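Small Goods Retail, Unit 4: Pricing and Displaying Handmade Jewelry

Course handout, Turncombe Evening School. Tutor: Ayana Beyene 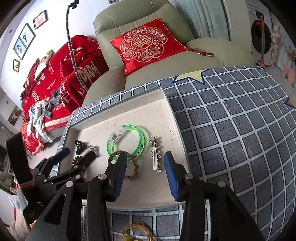

1. What this unit covers

Last week we looked at buying materials. This week is about what happens between finishing a piece and selling it: working out a price, writing the tag, and setting out the goods on a stall or counter. Bring one finished item to class, plus the cost sheet you started in Unit 3. A cord bracelet is fine. If you haven't finished anything yet, bring the materials and your best guess at the time.

2. Cost price

Cost price has three parts. Most beginners only write down the first.

Materials: everything that leaves with the customer, including the bag and the tag. Cord is bought by the spool, so divide the spool price by the number of pieces you get out of it. Count waste. If you trim off the ends, you still paid for them.

Labor: your time at a fixed hourly rate. Choose the rate before you time yourself, or you will adjust it to get the answer you want. Time at least four pieces and take the average. The first one of any design is always slow and should be left out.

Overhead: stall rent, card reader fees, travel, tools. Add up the yearly cost and divide by the number of pieces you expect to sell.

Worked case. Berhanu Wubshet sold braided bracelets at the Mekonnen market for one season. His overhead for the year came to $699 and he sold 356 pieces, so each piece carried $1.96 of overhead. He had been charging nothing for it. His materials came to $1.10 and his labor to $4.50, which makes a cost price of $7.56. He was selling at $8.

3. From cost price to retail price

The usual starting point is to double the cost price. For Berhanu that gives $15.12, rounded to $15. Doubling leaves room for two things you will meet sooner or later: a shop that wants to buy from you at wholesale, and a slow month.

Shops in this trade commonly ask for 50 percent off retail. If your retail price can't stand that, you can't sell to shops. Decide early whether you want to.

Consignment is different. The shop pays nothing until the item sells, then keeps its share. Get the share in writing, along with who pays if something is lost or stolen. The sample agreement from Plokeck is in your folder. Read clause 6 before class. We will spend some time on it.

4. Tags

Put a price on every item. Customers who have to ask often walk away.

Write the price first, then the material, then the size. Keep the wording plain: "Cotton cord, adjustable" tells the buyer more than "boho style." Do not write "leather" for something that only looks like leather. Check your supplier's invoice if you are unsure.

Tie tags on with thin thread. Stickers leave glue on metal and pull fibers out of cord.

5. Setting out the goods

Small pieces get lost on a big table. Use trays, and leave space between the items so that a customer can pick one up without moving its neighbor. Pale backgrounds suit dark cord and stone. Silver shows better on something dark.

Keep the best seller at the front, on the side people walk in from. Stand where the customer stands and look at your own table for a minute. Things at the back should be raised on a box or a stand.

Wipe trays before opening. Carry a cloth.

Lighting indoors is usually poor. The clip lamps in the supply room are Sollex ones and may be borrowed for practice, but sign them out.

6. Exercise for next Monday

Complete a cost sheet for one item using all three parts. Then work out the wholesale price at 50 percent and write down whether it covers your cost price. If it does not, list two changes you could make to the design or the process. Raising the price may be one of them.

Then lay out a tray at home and sketch it. The sketch can be rough. Label where each piece goes and mark the prices.

The exercise counts for 60 points. Late sheets lose 10 points.

7. Reading

Folder section C, pages on wholesale terms. Skip the part on import duty; we come back to it in Unit 7.

Share 4
Comments 2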